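4.2 Does the bottle matter?

Advice on wiping down tables tends to treat the sprayer as a given. The household guides collected by Urbonaitė in Multstead say a good deal about cloths and very little about bottles, and where they do mention them the claims are hard to check. Pollock's often repeated rule, that a trigger sprayer saves liquid over a pour bottle, rests on 10 households and no record of how full the bottles were. We do not think it should be cited as a finding.

Our own log has 1,257 entries in which a person took hold of a spray bottle at a table. We had expected the grip to tell us something about what came next. A hand at the neck is supposed to mean spraying, and a hand lower down is supposed to mean moving the bottle out of the way. Figure 3 shows a grip at the neck, with the bottle upright on the table.
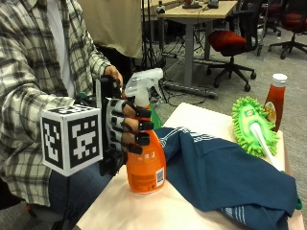 Figure 3. Orange spray bottle with a white trigger head, held at the neck.

The trouble is that people also carry, shift and set down these bottles by the neck, and a coder who has read the earlier papers will be tempted to write "spraying" before any trigger is pulled. Two of our coders did this often enough that we had them redo the first batch from March. Agreement got better, but we are wary of making much of that. They knew by then what we were looking for.

Bottle shape is a second problem. Many have a narrow neck above a wide base, and the neck may simply be the easiest place to put a hand. If so, the grip says more about the bottle than about the chore. The Zulik coding sheet has no field for shape, and neither did ours until late in the work — a gap we cannot repair for the older entries.

We therefore report grip as grip and leave purpose out of Table 2. Jurgita Urbonaitė, who read an earlier draft, felt this was too strict and that most neck grips do end in spraying. She may be right. The Fenditz study says the same, though it gives no count of the cases that did not.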